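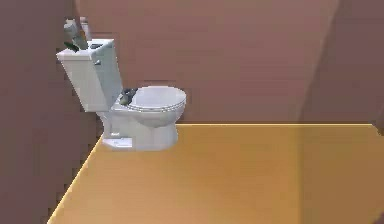

Leltivville Household Water Use Records

Data card, version 2
Last revised August 27, 2023

Summary

The Leltivville Household Water Use Records contain daily meter readings from 114 homes in the town of Leltivville, together with a short questionnaire completed by each household. The records were assembled by the Skomard Institute for use in teaching, local planning and research on residential demand. They are released as plain comma-separated files and may be opened in any spreadsheet program.

Contents of the release

readings.csv
One row per household per day. Columns: household_id, date, volume_gallons, reading_status.

households.csv
One row per household. Columns: household_id, district, dwelling_type, year_built_band, occupants_band, garden, toilet_type, laundry_on_site.

notes.csv
Free-text remarks entered by field staff, linked by household_id. Remarks that could identify a resident have been removed.

codes.txt
The full list of codes and their meanings.

How the data were collected

Households were invited by letter. Participation was open to any home with its own meter, and no payment was offered. Homes that share a meter with a neighbor were not eligible, and for this reason apartment buildings are poorly represented in the older part of town.

Meters were read by a clip-on unit supplied by Clirinov, which stores a total at midnight and sends it once a day. When the unit did not report, the missing total was filled from the next successful reading by dividing the difference evenly across the gap. These rows carry the value "filled" in reading_status. Rows with the value "manual" come from a visit by field staff.

The questionnaire was completed on paper in 86 homes and by telephone in the remainder. The two versions ask the same questions in the same order. The paper version allowed more than one answer to the question on toilet type, and a small number of respondents marked both "single flush" and "dual flush." Those answers are coded "mixed." The telephone version recorded only the fixture used most often.

Definitions

Volume is the total water drawn through the meter between one midnight and the next. It includes garden use, leaks and any filling of tanks or pools. It does not include rainwater collected on the property.

Occupants are persons who usually sleep in the home four or more nights a week. The exact number is withheld and given as a band.

District follows the boundaries used by the town for refuse collection. Živković district was divided in two partway through the survey; both halves keep the original code.

Recommended uses

The records are suited to the study of seasonal patterns, the comparison of demand between types of dwelling, and classroom work on missing values. They may also serve as a test file for software that handles daily utility data.

Uses that are not recommended

The volume figures cannot be separated by fixture. Any estimate of how much water goes to toilets, showers or laundry must draw on another source. The sample is voluntary and should not be used to set rates or to judge the conduct of any household. Attempts to identify participants are prohibited under the terms of use.

Known issues

Readings for 20 households begin in November, later than the others, as their meters were being replaced by the town.

The garden column was left blank where the respondent gave no answer. A blank should not be read as "no."

Volumes of zero are genuine in most cases and reflect an absence from home. Zero values lasting longer than a month were checked by a visit and are marked in notes.csv.

Version 1 gave volumes in units of 100 gallons. Users combining the two versions should convert the earlier file first.

Privacy

Household identifiers were assigned at random and have no link to address or account number. The key has been destroyed. A household that wishes to withdraw may do so by quoting the identifier printed on its consent letter, and its rows will be left out of the next version.

Terms of use

The files may be copied and adapted for noncommercial purposes, provided that the Skomard Institute is credited and any changes are stated. Commercial users should apply in writing before use.

Suggested citation

Skomard Institute. Leltivville Household Water Use Records, version 2.

Corrections

Errors should be reported to the data office of the Institute with the file name, the household identifier and the date of the row concerned. Accepted corrections are listed at the end of codes.txt.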